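Trilcombe Household Forum > Laundry, Linen and Storage > Drying and folding in one room

Drying and folding in the living room – order of work?
Page 1 of 1

wick_and_weft
Posted 13/07/2020
Two-bedroom flat, no utility room. Everything is dried either on the balcony or on a wooden rack in the living room, then folded on the glass table in the same room. The balcony takes one machine load. The rack takes a second if the items are small.

The problem is throughput. Items come off the rack in no particular order, get dropped on the table, and the table fills before anything is put away. Small pieces (cloths, sponges, keyrings out of pockets) end up under the large ones. I have one mesh basket which is supposed to hold the sorted pile and which in practice holds nothing, as by the time I want it there is no flat space left to stand it on.

Questions:
1. Do you sort before folding or after?
2. Does anyone use the floor-standing air conditioner in dry mode for a rack indoors, and at what distance?
3. Is a glass top a bad surface for this? Mine is slippery and stacks of towels drift.

Strazds
Senior member, 1104 posts
Sort before. Always at the rack, never at the table. If you take things off by type the table only ever holds one type at a time and your problem disappears. Towels first, then cloths, then clothing. Clothing goes on hangers straight from the rack and should not touch the table at all.

Dry mode works. Keep the rack at least a metre from the outlet and turn the louvres up so the air passes over the top. If it blows directly on the fabric the near side goes stiff and the far side stays damp.

hallmoor
Disagree with sorting at the rack. It means walking round the rack several times and leaving half of it loaded, which is no use if another wash is waiting. Clear the whole rack in one go into a basket, carry the basket to the table, sort from there. The rack is then free.

The glass top is fine. Put a cotton runner under the stack if it slides.

Strazds
Senior member, 1104 posts
Clearing into a basket creases everything that was hung flat. You then have to iron what did not need ironing.

hallmoor
Only if it sits. Mine is in the basket for the length of time it takes to cross a room.

wick_and_weft
Thanks both. The metre from the outlet is useful, mine has been closer than that. On the basket: it is a small one, so a full rack would not go in it. It would take the towels, or the clothing, but not both.

Current state of the table and what is behind it, to give an idea of the space:

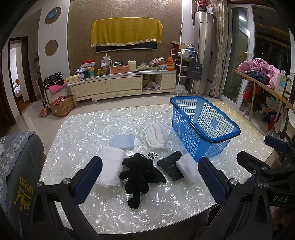
Glass table mid-sort, rack to the right, TV cabinet and air conditioner behind.

The towel and the blue cloth are folded. The basket is where it always ends up. The quilted piece in plastic has no home yet and I would welcome suggestions for that as well. The top of the cabinet is a separate matter and I know about it.

tansy_b
The cabinet top is not a separate matter. It is the only other horizontal surface near the table and it is full, so everything that should be passing across it stays on the table. I would start there. Take every bottle and box off, put back what is used daily, and the rest goes on the white metal shelving. You need clear space for one stack of towels and the basket, no more than that.

Also the detergent is by the rack. Mine used to be in the same place and I moved it next to the machine in May. You only want it when loading, and by the rack it takes up the floor you stand on when you are unloading.

wick_and_weft
The metal shelving is already holding boxes. I could probably take a shelf back if I combined two of them. Agree about the detergent, it has been there so long I stopped seeing it.

Priit Juška
Moderator
A few technical points.

Waffle weave. A folded waffle towel should be given a shake before folding, along the length and then across. The cells flatten under the weight of other items. If you stack, waffle goes on top of terry. Fold in thirds lengthways and then in half, otherwise the edges spread.

Quilted items in plastic. Clear wrapping is acceptable for a short period but not for long-term storage. Any moisture left in the filling cannot get out. If it has been washed, give it a full day in open air after it feels dry, then move it to a cotton bag. If it is new and unopened, leave it alone until you need it.

Sponges and foam. Do not store these with linen. They hold grit, and they are slow to dry in the middle. A mesh basket with air under it is the right place for them, so I would give that basket to the sponges and buy a larger one for laundry.

Soft toys on keyrings. Take the ring off before washing. The metal marks other fabric in the drum and the join on the toy is usually the first seam to fail. A plush with thin parts such as wings or a tail should be dried flat and turned over once.

wick_and_weft
The dragon belongs on a set of keys and is not going in the wash, but noted. The quilted piece has been washed, so it will come out of the plastic tonight.

kettlewell_j
On the original question 3, I would not use glass. I had a glass top for years and moved to a folding table with a fabric cover, 32 inches wide, which fits between the sofa and the wall and goes away afterwards. Towels stay put. It is a Verkus. The catch is stiff and the cover has to be removed for washing, which involves 2 screws at each end, but otherwise no complaints.

hallmoor
A second table in a room that already has one is not a saving of space.

kettlewell_j
It folds.

hallmoor
It still has to be stored when folded. Where would it go in that room? There is a rack, a cabinet, shelving and an air conditioner along two sides, and presumably they would like to get to the balcony.

tansy_b
Behind the curtain?

hallmoor
Then it is in front of the glass door.

Strazds
Senior member, 1104 posts
Returning to the rack. The wooden type should not be piled. One layer per bar, with a bar left free between heavy items. When clothing is laid over clothing the underside takes nearly twice as long and you get the sour smell, which people then blame on the detergent. If the rack is overloaded the answer is to wash less at once – it is quicker overall, even allowing for the extra cycle.

I would also put the light items outside and keep the rack for anything thick, so the air conditioner is working on the things that need it.

wick_and_weft
I had been doing the reverse, thick things outside because of the weight. Will swap.

mill_lane_linens
Adding a vote for the runner under the stack. Mamero do a plain cotton one that can go in at 60. Rubber-backed matting also stops the drift but it leaves marks on patterned glass if it gets warm, and they are tedious to remove. Test a corner.

I would leave the lace-edged chair cover out of the workflow too. A chair next to a folding table becomes a second pile within a week, and buttons catch on lace.

wick_and_weft
Fair. The chair is used for exactly that on bad days.

Summary of what I am going to try:

Rack moved further from the air conditioner, louvres up, single layer.
Towels off first, then cloths, clothing to hangers.
Half the cabinet top cleared, boxes combined on the metal shelving.
Small mesh basket to the sponges. Larger basket to be bought.
Detergent next to the machine.
Cotton runner on the glass before any thought of another table.

hallmoor
You have gone with sorting at the rack, then.

wick_and_weft
For now. If the second load backs up I will try it your way with the larger basket. I will note the time from first item off the rack to clear table for both.

Strazds
Senior member, 1104 posts
Use the same mix of items for both or the times will mean nothing.

Priit Juška
Moderator
Posts about folding table catches moved to the Furniture section. Please keep this one to drying and folding.

kettlewell_j
Does anyone have a view on whether the runner should be washed with the towels or separately? Mine sheds.

mill_lane_linens
Separately for the first few washes, then with the towels.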